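Resources > Quiet Practice > Questions people ask

30 October 2026
By Yolanda Huanca

I run the Ulovel circle, a small group for people who pick up on moods, rooms and other people's headaches more than they'd like. These are the questions that arrive most often, answered as plainly as I can manage before my tea goes cold.

Do I have to believe in anything?

No. We have people who talk to their ancestors over breakfast and people who came for the biscuits. Baldur Mogensen has attended for years while maintaining that auras are a problem with one's glasses. He grounds beautifully.

What is grounding, in ordinary words?

Paying attention to where your feet are. You sit, you notice the floor, you breathe out for longer than you breathe in, and you let whatever you carried home from the office drain off. Some people picture roots. I picture a bath emptying, but I'm told that lacks poetry.

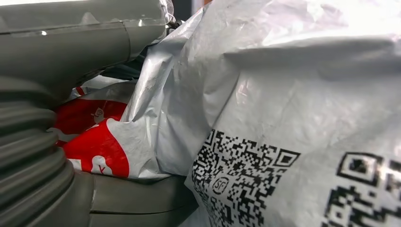 How long should I do it for?

Start with five minutes. I'd sooner you did five minutes on most days than an hour once, followed by a month of feeling guilty. Gyu-bin Yook set herself a target of 100 sittings and kept a tally inside a cupboard door. At 31 she got bored and stopped counting, and her practice got better from there. Make of that what you like.

I absorb everyone's feelings. Can you make it stop?

I can't, and I'd be wary of anyone who says they can for a fee. What you can learn is to ask, when a heavy feeling lands, whether it was there before you walked in. If it wasn't, you're allowed to leave it on the bus. It takes practice, and you will still cry at adverts.

Is it rude to leave a gathering early?

Less rude than staying and glaring at people. Say goodbye to the host, skip the speech about your energy, and go home. Arif Mollah simply puts his coat on and says "Right". I have never seen it fail.

Do I need crystals, cushions or special clothes?

You need something to sit on. If you like a stone in your hand, have one, and the one from the garden will do. I own a great many crystals and they mostly hold down post.

My partner thinks this is nonsense. What should I say?

Very little. Ask for twenty minutes with the door shut and come out nicer than you went in. It's the only argument I've known to work, and it's slow. 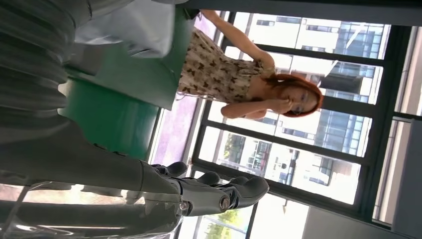 Can I join from a distance?

Yes, we sit together by telephone once a month. Oranuch Ongart leads those from Trorovley, and she'll remind you to mute yourself, then remind you again. The next call is the full-moon one, which fills up. Full moons do that.

What if I fall asleep?

Then you were tired. We'll wake you if you snore, and we won't discuss it afterwards unless you spoke.

I felt worse after my first session. Is that normal?

It can be. When you sit still, the things you've been outrunning catch up and want a word. Shorten the sitting, keep your eyes open, have something to eat. If it goes on, or if you feel frightened by it, please talk to your doctor. A circle is good company, but it isn't medical care.

What does it cost?

There's a bowl by the door. Put in what suits you, and please, no more foreign coins.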